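Speaker notes: Training on kitchens that don't exist
Ternska workshop, afternoon session

Slide 1. Opening
Say hello, check the mic. Vomeo is our simulated kitchen. We generate demonstrations in it, train a policy, and spend the rest of the year explaining the result. Point out the potato on the stone block – it gets more screen time than any of us.

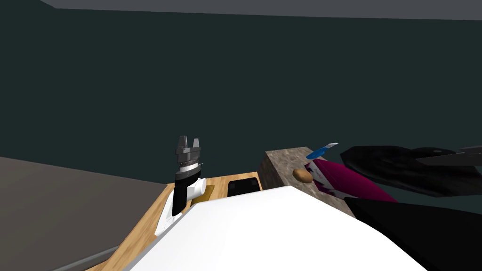
Slide 2. Method
Two arms, 4000 simulated episodes, one policy we call Kubo. Kubo gets the wide view plus the gripper views. Wrist views are great up close, where the fingers frame the target and the rest of the kitchen can wait. Pause here for questions. 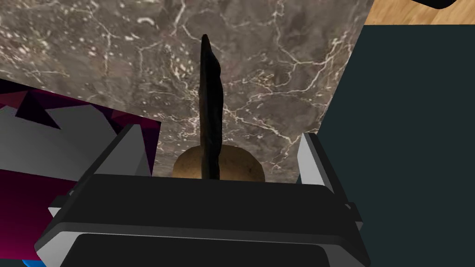 Drerkberg, reviewing the draft, asked whether the policy had learned to grasp or had simply learned our countertop. Fair. We changed the stone texture and success fell from 80 percent to something I would like to say quickly. Don't say it quickly.

Slide 3. When the gripper view has nothing in it
Fingers, dark background, no target. We mask these views during training and make the policy lean on the wide one. Reviewers hate the word "lean." Keep it. 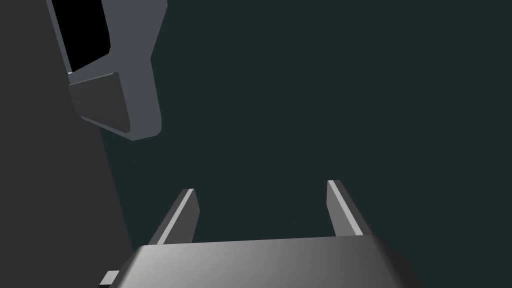

Vomeo Project | Simulation and Manipulation Group

Slide 4. Still to do
Real hardware. Leave 2 minutes for the argument about real hardware.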